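**Acta de la reunión de seguimiento – tareas de manipulación sobre mesa**

Fecha: 2021-02-14
Asisten: Astilo (integración), Melar (tienda piloto), Lehner (pinzas)
Excusa su ausencia: Zustov

1. **Acta anterior.** Se aprueba con una corrección: el lote de demostraciones válidas es de 264, no de 273.

2. **Estado de las tareas.** Astilo expone los dos casos abiertos, gorra y aro. La gorra se deforma al cerrar los dedos y la visera se engancha con el canto de la mesa. El aro, por su poca altura, obliga a bajar la pinza hasta rozar el tablero – Lehner pide que se limite la fuerza vertical.

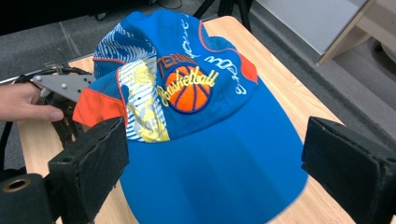
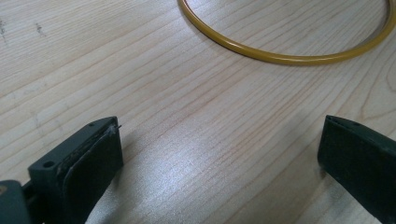

3. **Discusión.** Melar pregunta si el sistema puede ordenar ya un expositor de accesorios sin supervisión. Astilo responde que no: recoger una prenda suelta es viable, pero dejarla orientada y repetirlo con modelos distintos queda fuera de lo demostrado. Para uso doméstico la valoración es la misma, con mayor variedad de objetos y peor iluminación. Melar discrepa en parte y considera útil una ayuda parcial en el cierre de tienda.

4. **Desgaste.** Lehner propone revisar las almohadillas cada 50 ciclos. Se acepta de forma provisional.

5. **Acuerdos.**
 - Astilo ampliará el lote hasta 300 demostraciones.
 - Lehner entregará la tabla de fuerzas por tipo de objeto.
 - Zustov confirmará por escrito el formato de los registros.
 - La prueba en tienda se aplaza a julio.

6. **Ruegos y preguntas.** Melar solicita que el informe separe agarre y colocación – se incorpora a la plantilla.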